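브루누나우(Brununow) 소극장에서 다큐멘터리 "Drodo"를 보고 왔습니다. 2019-04-14 상영이고, 좌석은 절반쯤 찼습니다. 한국어로 긴 글을 쓰는 것은 아직 어렵기 때문에 짧게 나누어서 올리겠습니다. 틀린 표현이 있으면 알려 주십시오.

먼저 줄거리입니다. 드로도는 북쪽 항구에 있던 통조림 공장의 이름입니다. 공장은 문을 닫았고, 예전에 거기서 일한 사람들이 매년 3월에 모여서 공장의 마지막 근무일을 연극처럼 다시 합니다. 영화는 그 모임을 7년 동안 따라갑니다.

처음 20분은 조금 지루했습니다. 사람들이 의자를 옮기고, 커피를 마시고, 누가 어느 자리에 서 있었는지에 대해서 다툽니다. 저는 시계를 두 번 보았습니다. 그런데 그 다툼이 영화의 중심이라는 것을 나중에 이해했습니다.

한 여자분은 마지막 날에 사이렌이 울렸다고 말합니다. 그 옆의 남자분은 사이렌은 그 전 해에 이미 고장이 났다고 말합니다. 감독은 누구의 말이 맞는지 확인해 주지 않습니다. 다음 해 모임에서는 사이렌 소리를 녹음기로 틀고, 그다음 해에는 틀지 않습니다.

해설 목소리가 전혀 없습니다. 자막으로 나오는 것은 연도뿐입니다. 이런 방식의 다큐멘터리를 저는 좋아하지만, 인물의 이름도 나오지 않아서 중간에 두 사람을 서로 바꾸어 생각했습니다. 상영이 끝난 후에 옆자리 분에게 물어보고 알았습니다.

제작사는 플레다드(Fledard)입니다. 이 회사의 전작을 보신 분은 아시겠지만, 거기서는 음악이 너무 많았습니다. 슬픈 장면마다 피아노가 먼저 와서 기다리고 있는 느낌이었습니다. 이번에는 음악이 한 곡도 없고, 냉장 창고의 환풍기 소리가 계속 들립니다. 저에게는 이쪽이 훨씬 좋았습니다.

가장 기억에 남는 장면을 하나만 쓰겠습니다. (내용을 미리 알고 싶지 않은 분은 다음 글을 건너뛰십시오.)

네 번째 해의 모임에 비가 와서 세 사람만 옵니다. 그래도 세 사람은 처음부터 끝까지 다 합니다. 오지 않은 사람의 대사가 나올 차례가 되면 그만큼의 시간을 조용히 기다립니다. 한 번은 침묵이 너무 길어서 제 뒤에 앉은 관객이 기침을 참고 있는 것이 느껴졌습니다. 그런 후에 마지막 인사를 하고, 각자 우산을 펴고 집에 갑니다. 카메라는 문 안쪽에 남아 있습니다.

이 장면에서 웃은 관객도 있고 운 관객도 있었습니다. 저는 둘 다 아니었고, 제가 예전에 다닌 직장의 복도를 생각했습니다. 거기서 마지막 날에 무엇을 했는지 기억해 보려고 했지만, 열쇠를 반납한 것만 생각났습니다.

아쉬운 점도 쓰겠습니다. 공장이 왜 닫혔는지에 대한 설명이 너무 짧습니다. 롤런즈(Rowlands)라는 회사가 공장을 샀다는 말이 두 번 나오고, 500명이 일자리를 잃었다는 말이 한 번 나옵니다. 그것이 전부입니다. 롤런즈 쪽 사람의 인터뷰는 없습니다. 거절당한 것인지, 처음부터 부탁하지 않은 것인지 영화만 보고는 알 수 없습니다.

물론 감독이 경제에 대한 영화를 만들고 싶지 않았다는 것은 이해합니다. 그래도 노동자들이 화를 내는 대상이 화면 밖에만 있으니까, 그 화가 가끔 서로에게 가는 것처럼 보입니다. 이것이 의도라면 저는 조금 더 분명하게 보고 싶었습니다.

또 하나는 여섯 번째 해입니다. 갑자기 젊은 사람들이 참가합니다. 아마 자녀들인 것 같은데, 어떻게 오게 되었는지가 나오지 않습니다. 공장에서 하루도 일하지 않은 사람이 아버지의 자리에 서서 아버지의 동작을 배우는 것은 아주 강한 장면입니다. 그런데 영화는 그것을 너무 빨리 지나갑니다. 이 부분만으로도 다른 영화를 만들 수 있다고 생각합니다.

촬영에 대해서는 제가 전문가가 아니라서 길게 말하지 못합니다. 해마다 카메라가 달라진 것 같고, 화면의 색도 조금씩 달랐습니다. 첫해는 노랗고 마지막 해는 파랗습니다. 보정해서 맞출 수도 있었을 텐데 그대로 두었고, 저는 그래서 시간이 지나가는 것을 몸으로 느꼈습니다.

자막 번역에 대해서도 한마디 하고 싶습니다. 저는 외국인이라서 한국어 자막을 공부하는 마음으로 읽습니다. 공장 사람들끼리 쓰는 말을 "조장", "막차반" 같은 단어로 옮긴 것이 재미있었습니다. "막차반"은 사전에 없었습니다. 마지막 교대로 일하는 조를 말하는 것 같습니다. 혹시 실제로 쓰는 말인지 아시는 분이 계십니까?

다만 자막이 너무 빨리 사라지는 곳이 있었습니다. 여러 사람이 동시에 말하는 장면에서는 한 줄만 번역되어서, 나머지 사람들이 무엇 때문에 웃는지 알 수 없었습니다. 원어를 아는 관객이 혼자 웃는 것을 듣고 부러웠습니다.

재연을 다루는 다큐멘터리는 이미 많습니다. 그래서 보기 전에는 기대가 크지 않았습니다. 보통은 감독이 재연을 시키고, 참가자가 눈물을 흘리고, 거기서 영화가 끝납니다. 이 영화에서는 참가자들이 감독보다 먼저 시작했습니다. 감독은 두 번째 모임부터 왔고, 첫해의 화면은 참가자가 직접 찍은 것이라고 끝부분 자막에 나옵니다. 저는 이 순서가 중요하다고 생각합니다.

마지막 해에 대해서는 쓰지 않겠습니다. 다만 끝나고 나서 바로 일어나지 마십시오. 이름이 다 올라간 후에 소리만 나오는 부분이 있습니다. 극장 불이 일찍 켜져서 많은 분들이 그것을 듣지 못하고 나갔습니다. 극장에 이 점을 이메일로 말씀드렸습니다.

점수를 주는 것은 좋아하지 않지만, 물어보시는 분이 있어서 씁니다. 저는 한 번 더 볼 생각입니다. 친구에게 권한다면 피곤하지 않은 날에 가라고 말하겠습니다. 저녁을 너무 많이 먹고 가는 것도 좋지 않습니다. 환풍기 소리가 잠을 부릅니다.

다음 주에는 같은 극장에서 플레다드의 단편 묶음을 상영한다고 합니다. 표를 구하면 또 쓰겠습니다. 긴 글을 읽어 주셔서 감사합니다. 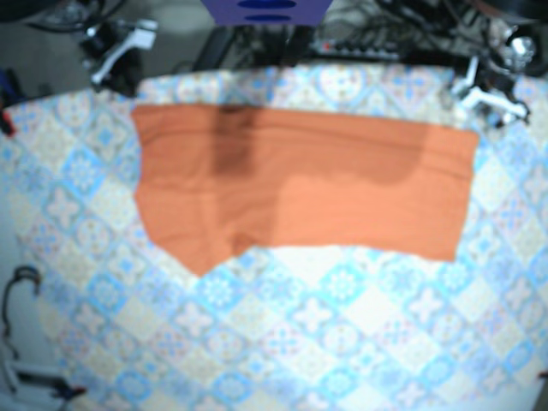 환풍기솔: 저도 같은 회차에서 봤는데 소리만 나오는 부분은 놓쳤네요. 불이 켜져서 당연히 끝난 줄 알았어요. 그리고 롤런즈 쪽 이야기는 저는 없어서 더 좋았습니다. 회사 사람이 나와서 해명하기 시작하면 그 모임의 분위기가 깨졌을 것 같아요. "막차반"은 저도 처음 듣는 말인데 번역하신 분이 만든 게 아닐까요?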